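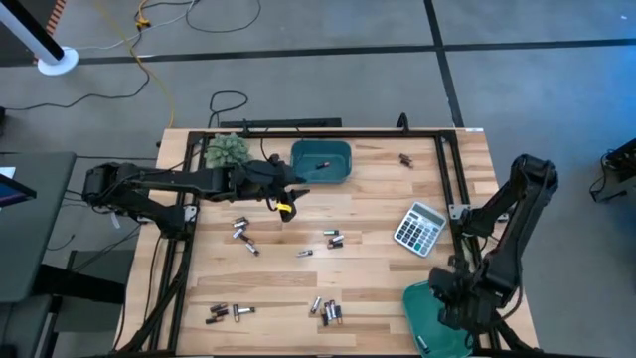
Most homes have a drawer with batteries in it, and in most of those drawers the good ones lie next to the dead ones. I think that's a bad way to keep them. A household needs two bins and a rule about who puts what where.

I started doing this in March, after I changed the cells in a kitchen clock three times in one evening. Every cell I picked up was dead. Somebody had put the old ones back, and it was probably me.

Now the batteries come out onto a table before anything gets sorted. A drawer is a poor place to look at small dark things. On a wood top they show up, and a plain plastic bin with a handle hole is easy to carry to the table and back. I don't care for the organizers with molded slots. Litine sells one with a slot for every size, and mine was half empty the whole time I owned it, with the size we use most piled on the lid.

The things that run on batteries should be on the table too. A calculator that has sat for five years ought to be opened and checked before it goes back on a shelf. 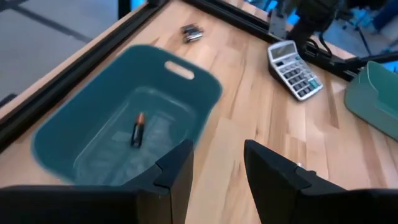 Tuulikki Juntunen wrote to me that two bins are one too many. She tapes the ends of her used cells, drops them in a jar by the door and takes the jar to the drop-off in Hakala when it is full. The new ones stay in the store package until they are needed.

I like the tape and have started doing it. The store package I would not keep. Ours tears open on the first day and the cells end up back in the drawer.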